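Skilteo Housewares
Minutes of the monthly workroom and storage meeting, October
Held in the Abubakari Room, 9:30 a.m.

Present: Hywel Bowen (chair), purchasing, packing, product samples, customer returns, front office (minutes)
Apologies: warehouse. Written notes from the warehouse were read out under items 3 and 6.

1. Minutes of the last meeting

Accepted with one change. Under "Shelving" the second line should read "the shelf by the sink," not "the shelf by the window." The shelf by the window was put up in the spring and nothing further is needed on it.

2. Work tables, mats and tape

Product samples brought up the state of the work tables and the gray mats on them.
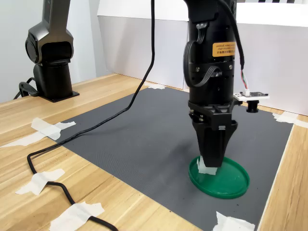
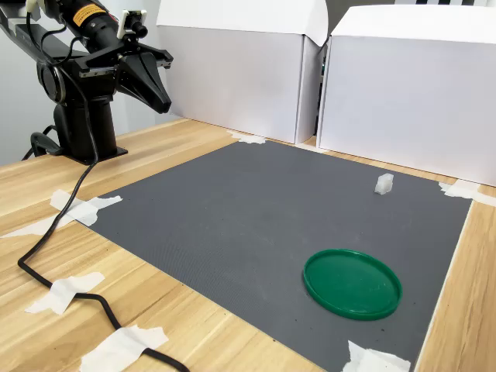
Gray mat on the wooden table.

Samples asked for a decision on three points: whether the mats stay, how they are fixed down, and who cleans them.

On the first point, everyone agreed the mats stay. Lids and small containers slide on bare wood, and the tables mark easily. Purchasing said the last mats were bought as cut pieces and cost less than the full roll would have. The roll would give a better fit on the long table. Hywel said the long table could wait until the new year, when we know if it is staying in this building at all.

On the second point there was a longer discussion. The mats are held with white masking tape. Packing finds that tape lifts at the corners after a few weeks and picks up lint. Samples would like to keep using it, as the mats get moved fairly often and masking tape comes off the wood cleanly. Returns had tried double-sided carpet tape on their own table in the summer. It held very well, but it took most of an afternoon and a bottle of Cliner to get the glue off, and there is still a dull patch in the finish. It was agreed that carpet tape will not be used on any of the wooden tables.

Packing suggested rubber corner clamps. Purchasing will get a price, but pointed out that clamps would stick up past the edge of the mat and would be in the way of flat items. No decision on clamps. Masking tape stays for now. Each table will have its tape changed on the first working day of the month, and whoever changes it should press the corners down with a thumb and not go over them with a second layer. Several corners had layers on layers, and these were the ones coming up.

On the third point, the mats hold dust in the texture. A dry cloth moves it around more than it picks it up. Front office has been using a slightly damp sponge on the reception mat and lets it dry before anything goes back on it. Packing prefers the hand vacuum with the brush end. Both are acceptable. Mats should be done at the end of the day, after the last box has been closed and before the lights in the packing bay go off. Cliner is for the table tops and the sink only. It leaves a film on the mats.

Agreed: mats to stay, masking tape to stay, cleaning as described. Each team looks after its own table. The shared table by the door belongs to samples in odd months and returns in even months.

3. Lids

The warehouse note was read out. A stock check of loose lids from the Lurnier range gave a total of 1,244, mixed colors and sizes, stored in open boxes on the lower rack. Most came back from the discontinued sets. The warehouse would like them sorted or gone by the end of the quarter, as the rack is needed for the spring order.

Returns said a fair share of the calls they take are from people who have lost or cracked a lid and still have a good container. They would like the lids kept and sold or sent out singly. At the moment a caller is told to buy a full set, and most do not.

Samples said the round green lids are the easiest to match. There was only ever one rim on the green, and it fits both the old and the new bowls. The clear lids are harder. Two rims were made, one with the tab and one without, and they look the same from above. Samples have a test bowl for each rim and will lend them out for the sorting.

Purchasing asked what a single lid would cost to pack and mail. Packing had done a trial with flat card mailers, which come in packs of 20. A lid fits in the mid-size mailer with no filler. The large lid does not, and bends the flap. Packing will try the next size up. Hywel asked that the trial include at least one lid mailed across the country and back, with a note made of how it arrived at each end.

There was a question about color. Callers often ask for green and will not take another color, even when it fits. Returns will start asking callers if any color will do, and will write down the answer on the call sheet. A column will be added.

Sorting method was discussed briefly. Agreed to sort by rim first, then size, then color. Last time it was done the other way and the clear ones had to be done over. Sorted lids go into the shallow trays with the rim facing down. Any lid that is cracked, warped or stained goes in the recycling bin behind packing and does not need to be logged. Lids still carrying bits of tape or sticker should be cleaned before they go in a tray. Warm water and dish soap takes off most of the stickers. The older price stickers need to soak.

Hywel proposed that sorting be done in the slow hour after lunch, with one person from each team until it is finished. Packing agreed but cannot send anyone in the week of the big retail shipment. Front office will draw up a list of names and put it on the kitchen door.

4. Cardboard boxes

Packing reported that boxes are being left on and beside the work tables and that it is hard to tell which are in use, which are waiting to be packed and which are for recycling. Two full boxes were flattened last month by mistake. The contents were unharmed, though it took a while to find all of the spoon rests.

Agreed that a box in use can stay on a table as long as someone is working there. Boxes waiting to be packed go under the table with the flaps open. Boxes for recycling are to be flattened by the person who empties them and leaned against the wall by the loading door. Samples asked for an exception for the boxes they keep from week to week. These are allowed if they have the team name and the month written on the side in marker. A box with no name on it may be flattened.

Purchasing noted that the box supplier has changed the mid-size carton and that the new one is a little shallower. The stacking bowls still fit, in fives and not in sixes. Packing has already changed the packing sheet. The old sheet should be taken down from the board. Returns have a copy of the old one too, and will throw it out.

5. Kitchen and sink

The drying rack is full most days by noon. Sample pieces and people's lunch things are being washed together and are getting mixed up. One of the pieces for the catalog shoot was found in the lunch cupboard with crackers in it.

Agreed that sample pieces dry on the left side on a towel and lunch things go in the rack. Samples will provide the towels and take them home to wash in turn. Front office will order a second rack if this does not settle down by the next meeting.

The hot tap is slow. Hywel has reported it to the building office and will do so again.

6. Storage room

The warehouse note says that 21 of the shallow trays are free now and more will be once the holiday stock goes out. Purchasing asked that no new trays be ordered before then. Returns want four kept for their own use and this was agreed.

Labels on the storage room shelves are out of date from the third bay on. Samples offered to redo them. The new labels should say what is on the shelf in plain words, with the product number under it in smaller type. Some of the present labels give only the number and people are opening boxes to see what is inside.

The step stool has gone missing again. Anyone who has it should put it back behind the storage room door.

7. Budget for small supplies

Hywel reported that $70 is left in the small supplies budget for the quarter. Masking tape, sponges and markers come out of this. Card mailers for the lid trial do not, and should be charged to shipping. Packing asked if the mat for the long table could be paid from it. It could not, see item 2.

Returns asked for a second tape dispenser. Front office has a spare one in the cupboard and will bring it down.

8. Any other business

Purchasing will be out for two weeks at the end of the month. Orders in that time go to front office by noon.

Packing asked that the radio be kept off in the Abubakari Room while calls are being taken next door. Agreed.

Samples would like the overhead light above the second table looked at. It flickers in the mornings.

Actions

Purchasing: price for corner clamps; keep new trays on hold.
Packing: card mailer trial with large lids, including one mailed there and back; take down old packing sheet.
Samples: lend test bowls for sorting; shelf labels from third bay on; towels for the sink.
Returns: add color column to the call sheet; throw out old packing sheet.
Front office: list of names for lid sorting; bring down tape dispenser; buy masking tape.
Hywel Bowen: hot tap and overhead light to building office; reply to the warehouse on the lids.
All teams: change mat tape on the first working day of the month.

Next meeting in the same room at 9:30 a.m. Front office will send out the date. Items for the agenda should reach the front office two days before.

Meeting closed at 10:50 a.m.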